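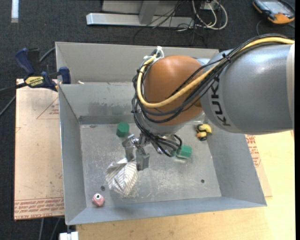
Bin cell, mixed set: arm over the tray with blocks and cloth in.

Progress note for Teresa Veloso, Uladix - bin picking examples, 09/03/2023

Teresa, short one this time, the full budget sheet comes separately.

Where we are. 2,943 pick attempts logged and kept. Another 255 thrown out, mostly bad timestamps from the first week, a few where the log stopped before the arm did. Fixed now. Labels are done for everything except the last 6 sessions.

The goal you signed off on was a mix of hard and soft objects in the same bin. Blocks and cylinders are in good shape. Cloth is behind. Soft stuff takes longer per attempt and we have to agree on what counts as a good pick - corner only? any lift at all? For now: clear of the floor and held to the end of the log. Zetel labelers have the rule in writing.

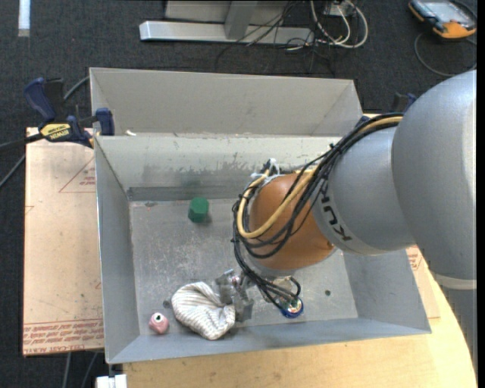
Coverage is the thing I'd flag. The early sessions had too many objects sitting mid-floor, and the model got lazy about walls and corners. So we now place small items out near the sides on purpose, like the little pink one near the lower left corner of the tray, with the crumpled white cloth not far off. Slower to collect. Worth it I think, the first retrain on Shakya did better on edge picks, but thats one run and I wouldn't quote it to anyone yet.

Hardware. Bin shifted a little in the early sessions, which spoiled the calibration twice. It's clamped at the left side now and we check position before every session. Cable bundle at the wrist still hangs lower than I'd like, and it can hide an object from the fixed camera. Want to re-strap it before the next block. Half a day, no parts.

Money. On track. Labeling a bit over, travel under, nets out.

Next:
- finish labels on the open sessions
- over 50 more cloth sessions, diffrent fabrics
- second retrain, same test set as before
- draft of the data sheet to you in December

Need from you: a yes or no on sharing the raw logs with Stuvstead. They asked again. No rush but I'd like to answer them.

Recent reports
Bin cell setup and safety check
Labeling rules, version 2
Shakya first retrain - short notes
Zetel labeling hours, summary
Request for extra storage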